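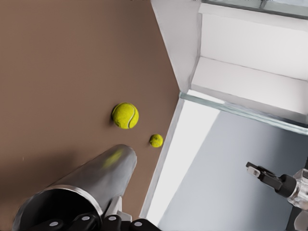
Fadwa Zaki thought the planner was sulking. She said so over the call, with her mouth full, and then she said it again slower in case I hadn't gotten it down in the ticket.

"Sulking isn't a category," I told her.

"Then add one. It had a path. It had a perfectly good path, and it sat there for three seconds and threw it away."

So that was July, and that was how I came to be in the Rava office at ten at night with the fan pointed at my feet, replaying run 2433 in the simulator. Two tennis balls, one canister, two arms, a table. You'd think a grown woman with a mortgage could get through that before dinner! But Rava had been picked by Barrientos to write the planning layer for their two-arm cell, and Barrientos wanted 100 clean runs in a row before they'd sign, and our best streak so far was 60. We'd hit 60 twice, and both times I bought cake, and both times I ate the cake alone the next morning while reading a stack trace.

I should explain about Mokico. Mokico was the planner. It was named by Bautista Pereyra, who wrote the first version in a single winter and then left to grow olives with his brother. (I'm not kidding about the olives. He sent us a jar.) He had a way of writing comments that made you feel you'd walked in on somebody talking to himself. Over the collision checker he'd put "be kind to this one." Over the part that smooths out the joint motions there was just "sorry." And way down at the bottom, in a file none of us had opened in a year, there was a function called wait_for_it that took no arguments and returned a number.

I found it that night. I'd turned on every log we had, and Fadwa was still on the line, eating something crunchy now, and I was stepping through the run one tick at a time. The planner proposed a path for the near arm. Fine. It checked the path against the other arm. Fine. It scored it, the score was great, and then it called wait_for_it, and wait_for_it said 3.

"Three what?" said Fadwa.

"Seconds, I think."

"Why would it wait three seconds?"

I scrolled up. I scrolled down. There was one comment, and I read it to her out loud: "In case she changes her mind."

Fadwa stopped crunching.

Now, I'd like to tell you I handled this like a professional. What I did was get up, walk to the kitchen, eat four of Bautista's olives out of the jar standing up, and come back. Then I pulled the history on the file. He'd added the function in the same week he added the operator override, back when a person at a console could grab an arm in the middle of a plan and drag it somewhere else. The pause was there so the planner wouldn't commit to a path while somebody's hand was still on the controls. It made total sense! We'd ripped out the override when we moved to the Nurnar controller, and the pause had stayed behind, waiting politely for a hand that never came.

And while it waited, the world went stale. That was the whole bug. The planner took its snapshot of where everything was, held onto it for three seconds, and when it woke up it compared the snapshot with the live state. If a ball had drifted even a hair in that time, the two didn't match and it tossed the path and started over. Most runs the balls kept still and you'd never know. Every so often one settled a little late, and there went my cake.

"So take it out," said Fadwa.

"I'm going to."

"You're not typing. I can hear you not typing."

She was right, I wasn't. I had the cursor sitting on the line. It's a silly thing to get soft about, a sleep call with a joke on top. But who was she, the one who might change her mind? We'd had one operator on that console in the early days, and it was me. I'd grabbed those arms a hundred times a day that winter, always at the last second, always sure I knew a better way around. Bautista used to sit behind me with his tea and not say a word. I figured he was being patient. I guess he was, and he'd written it down where the machine could do it too.

I deleted the function. I moved the snapshot so it was taken right before the arm commits, I wrote a test that nudges a ball between planning and motion, and I watched the test fail on the old code and pass on the new, which is my favorite feeling in this job and I won't hear otherwise. Then I queued up the batch and told Fadwa to go to bed.

"Are you going to write to him?" she asked.

"It's past two in the morning where he is."

"He's a farmer. He'll be up soon."

I put my feet back in front of the fan and opened a new message. I got as far as his name. On the other monitor the counter said 1, and the near arm was already moving, no pause at all, quick as anything, and I kept looking over at it. Around run 14 I typed "I found your note." I looked at that for a good while. Then I changed the subject line from "Mokico" to "olives," asked him how long a jar keeps once you've opened it, and hit send before I could think of a better way around.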